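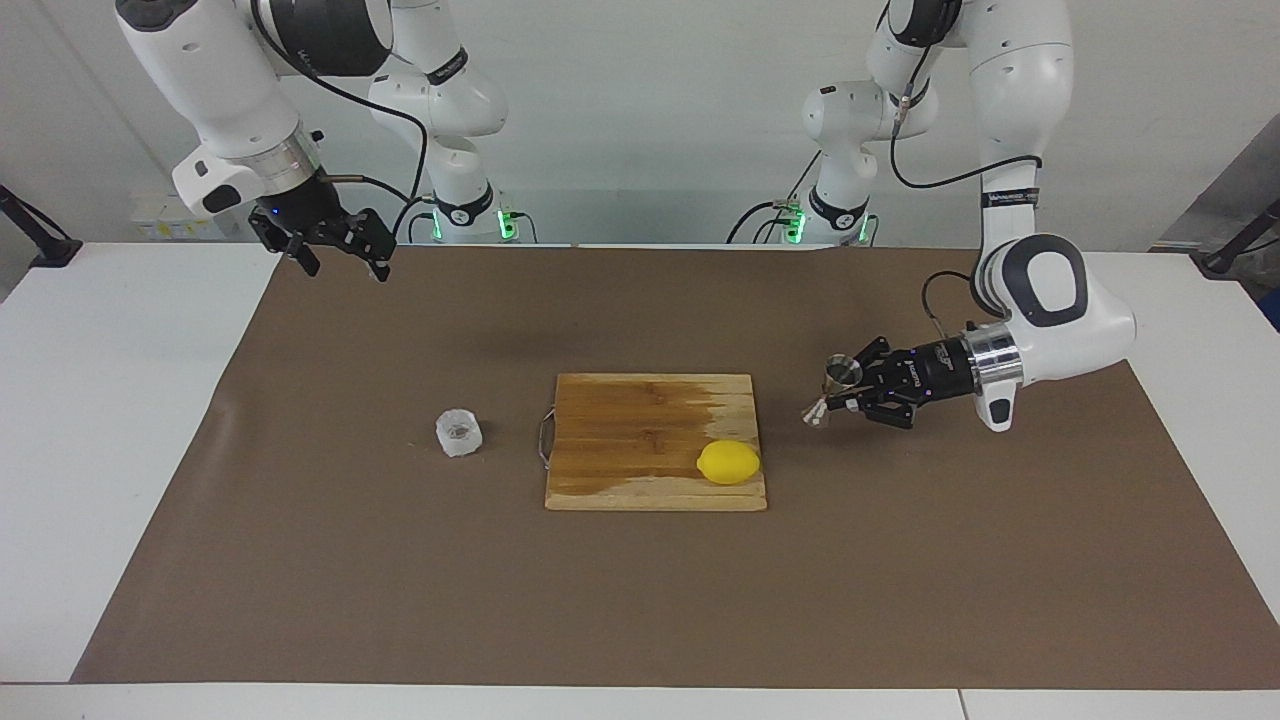 A jigger is a small measuring cup with two ends. There is brown paper on the table and a wooden cutting board in the middle.

What is a jigger?

A jigger is a cup for measuring small amounts of liquid. It is made of two cones joined at their narrow ends, so it looks a bit like an egg timer with the ends cut open. Each cone is a cup. When one is the right way up, the other is upside down underneath it and works as the foot.

Most jiggers are metal. You can also find them in plastic and glass.

Why does it have two ends?

The two cones usually hold different amounts. The larger one often holds twice as much as the smaller one. If you need the small amount, you use the small end. If you need the large amount, you turn the jigger over and use the large end.

Cooks and people who make drinks use jiggers when a spoon is too small and a jug is too big. A big jug is made for big amounts. If you pour a tiny bit of lemon juice into one, it spreads out in a thin layer at the bottom and there may not be a line low enough to measure it.

What is a millilitre?

Small amounts of liquid are measured in millilitres. We write this as ml. There are 1,000 millilitres in a litre, and a large carton of juice often holds one litre.

A teaspoon for measuring holds 5 ml. A tablespoon for measuring holds 15 ml. A small jigger cup might hold 25 ml, so filling it once is the same as filling the teaspoon five times.

Not all jiggers are the same size. Look for a number on the side or inside the cup. Some have lines on the inside as well, for measuring less than a full cup. If there is no number, you can find out the size by filling the jigger with water from a measuring teaspoon and counting the spoonfuls. Multiply your answer by 5.

How to measure with a jigger

Put the jigger on something flat and steady, such as a chopping board. Bend down so that your eyes are level with the top. Pour slowly.

Stop when the liquid reaches the brim. If you look very closely you may see the top of the liquid bulge a little above the edge before it spills. This happens because water sticks to itself. Scientists call it surface tension.

A cone is wide at the top and narrow at the bottom. This means that half the height is not half the amount. When a cone is filled halfway up, it is a lot less than half full. People often get this wrong, so use the lines if there are any.

What is the paper for?

Brown wrapping paper is called kraft paper. "Kraft" is the German word for strength. It is made from wood, and it is brown because the pulp has not been bleached. A sheet of it over a table catches drips and crumbs. It does soak through in the end, so wipe up big spills quickly.

Try it: orange and lime cooler

You need a jigger with a 25 ml end, a tall glass, orange juice, lime juice and fizzy water. Ask an adult to cut the lime.

Measure 4 jiggers of orange juice into the glass. Add 10 ml of lime juice, using two teaspoons. Fill up with fizzy water and stir. Taste it. If it is too sharp, add one more jigger of orange.

How much orange juice did you use? Four lots of 25 ml make 100 ml. If you added the extra one, you used 125 ml.

Rinse the jigger when you have finished, both ends, and leave it on its side to drain.

Words to know

Brim: the top edge of a cup.
Cone: a shape that is round at one end and comes to a point at the other. A jigger uses cones with the points missing.
Millilitre: one thousandth of a litre.
Pulp: wood that has been mashed up with water to make paper.

Written by Folke Amundsen, January 2020

Shared 25 times
6 comments

More from the Kitchen Drawer
What is a sieve?
Why do saucepans have lids?
How does a whisk make bubbles?
Grams and kilograms

Contact us | © Treltora Children's Pages | Back to top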